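Lundi 2 août

J'ai arrêté le café en juin. Mon entourage parle encore de cette période à voix basse. J'en étais à une cafetière entière avant midi, et je trouvais que je dormais mal à cause des voisins.
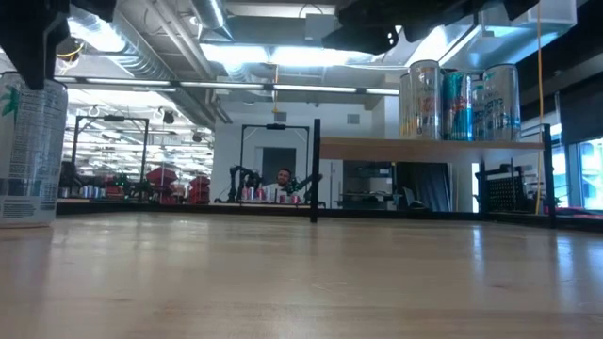
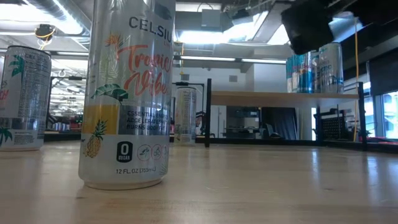 Celsius, parfum Tropical Vibe, sur une table en bois clair.

Catégorie : Petites privations

Les trois premiers jours, j'ai eu mal à la tête et raison sur tout. Le quatrième, j'ai répondu à un mail de Madalena Godinho par le seul mot « Non ». Elle demandait à quelle heure on dînait.

On m'a proposé des remplaçants. La chicorée, qui a le goût d'un meuble. Le thé vert, que je laisse infuser onze minutes parce que je l'oublie. Les canettes, avec leurs ananas dessinés et leur zéro sucre, où la caféine revient par la fenêtre en chemise à fleurs. Mieczysław Kaczorowski, lui, jure par l'eau chaude. Il en boit depuis l'hiver et il a très bonne mine, ce qui m'agace.

J'ai quand même tenu plus de 11 jours, puis il y a eu un dimanche chez ma sœur, un café servi d'office, et la politesse a fait le reste.

Depuis, c'est une tasse le matin, dans le bol ébréché, sans rien dedans. Les voisins font toujours du bruit. Je le note pour qui m'avait soutenu le contraire.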